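Ticket 1839: Koda cordless doorbell eats batteries
Opened by: Moataz Lamrani
Product: Koda chime and push, bought through Rarby
Status: Open (was Closed, reopened by customer) 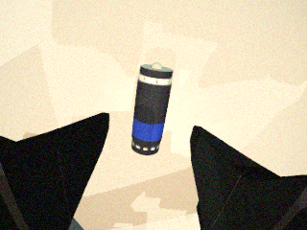

I'm reopening this because I don't accept "normal battery wear" as an answer. The bell push by my back gate goes flat every 10 days. The box says a set should last through the winter. Your first reply told me to check I was putting them in the right way round, so yes, I know which end is which: the small rounded knob is at the top, sticking up out of the flat end, and that's the end that goes against the plus sign. If they were in backwards the bell wouldn't ring at all, and it rings.

What I've tried so far:

Fresh batteries from a new pack. Flat in 10 days.
Different make, dearer. Flat in 10 days, so I doubt it's the batteries.
Cleaned the contacts with a dry cloth as your page suggests. No change.
Moved the chime from the landing to the kitchen, to shorten the distance. No change.
Took the push off the gate and left it in a drawer with nobody pressing it. Still went flat.

The last one seems to me to settle it. Something in the push is drawing power all the time.

Reply from Harkell Support, 09:14
Thank you for the extra detail. Please could you reset the chime by holding the volume button until the light flashes 3 times, then pair the push again? Old pairings can sometimes keep the push awake. Could you also confirm the firmware number on the back of the chime?

Customer, 18:40
Number is 528. Reset done, light flashed, paired again first go. I can't see how resetting the chime stops a push in a drawer from draining, but I'll give it the same 10 days.

Customer, 07:55
Flat again. My neighbour has the older Picard model and hasn't changed hers since April.

Reply from Harkell Support, 11:32
We're sorry the reset didn't help. We've asked for a replacement push to be sent out. Please keep the old one until the new one has been tested.

Customer, 12:05
Fine. Is the replacement from the same batch? If it is I'd like that checked before it's posted. Please leave this ticket open until I say otherwise.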